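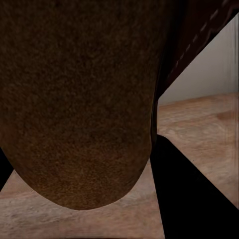

Sunscreen on Dry Skin: A Comparison of Two Lotions
Student project report, June 2019
Supervisor: Gráinne Hanrahan

1. Purpose
In our course on skin care we learned that many people stop using sunscreen when it feels sticky. We wanted to know which of two lotions, Zerkero or Plurkosano, is more pleasant for persons with dry skin.

2. Method
We sent a short questionnaire to 768 students, and 211 of them answered. All had used both lotions for one week each, on the face and the forearms.

3. Results
Zerkero was absorbed faster, but many users found it too perfumed. Plurkosano left a white layer -- mostly on the forehead -- and was preferred for the arms.

4. Limits
We did not measure the protection itself. The weeks of use were in January, so the results may be different in summer.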